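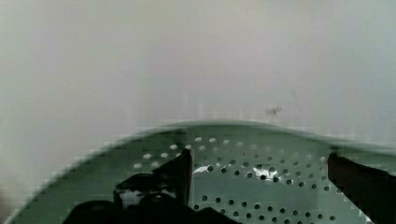
Is it real kitchen work or just washing up, one reader of our last notice asked, and would a person with no restaurant background have a chance? Yes to both parts of the first question, and yes to the second. The job is described below as it is done now, so you can decide for yourself.

Kitchen Assistant, part time
Hirkia Kitchen, Ramlow

Hirkia is a shared kitchen that cooks lunches for pickup and delivery in Ramlow and Follton. Most of what we make starts with vegetables, beans, rice or pasta, and a good share of the day goes into rinsing, draining and putting things back where they belong. We are hiring 2 assistants for the morning shift, starting in June.

What you will do

Wash and drain vegetables, salad greens, beans and grains for the cooks.
Peel and chop according to the prep list on the wall.
Wash pots, mixing bowls, colanders and sheet pans by hand. The large dishwasher is for plates and lunch containers only.
Check perforated and mesh items before they go back on the shelf. Rice and lentils get stuck in the holes and dry there, so use the small brush and rinse from the outside in.
Dry and put away equipment at the end of the shift. Colanders nest by size, bowls go on the lower shelf.
Label and date prepared food for the walk-in cooler.
Wipe down counters and sinks, sweep, and take out the compost.

Cooking is not part of the job at first. Assistants who want to learn can spend time at the stove after their first season, and two of our present cooks started that way.

Hours and place

Shifts run from 7 a.m. to 1 p.m., 13 shifts a month. The schedule is posted two weeks ahead, and swaps are fine as long as the kitchen knows by noon the day before. We cook all 52 weeks of the year, so expect to work some holidays – these are shared out evenly.

The kitchen is on the ground floor of the Hakala Building, by the loading entrance. Street parking is free until 9 a.m. and metered after that. There is a bike rack inside the gate.

What we ask

You can stand for most of a shift and lift a full stockpot with another person.
You can follow a written list in English.
You hold a food handler card, or are willing to get one in your first month. We pay the fee.
You show up on time. The cooks can't start until the first vegetables are washed.

Experience in a restaurant, school kitchen or bakery is useful but not required.

What we offer

Paid training for your first 9 shifts, working next to an experienced assistant. Lunch every shift. Aprons and gloves are supplied and laundered by us – bring your own closed shoes with a non-slip sole. Pay is hourly and the rate is given when we call to set up a visit.

How to apply

Send a short note with your name, phone number and the mornings you can work. A résumé is fine but we don't need one. Notes can also be left in the Hirkia mailbox at the Hakala Building. Applicants we call back will be invited for a two-hour paid trial in the kitchen, washing and prepping with the morning crew. Please tell us before the trial about any food allergies.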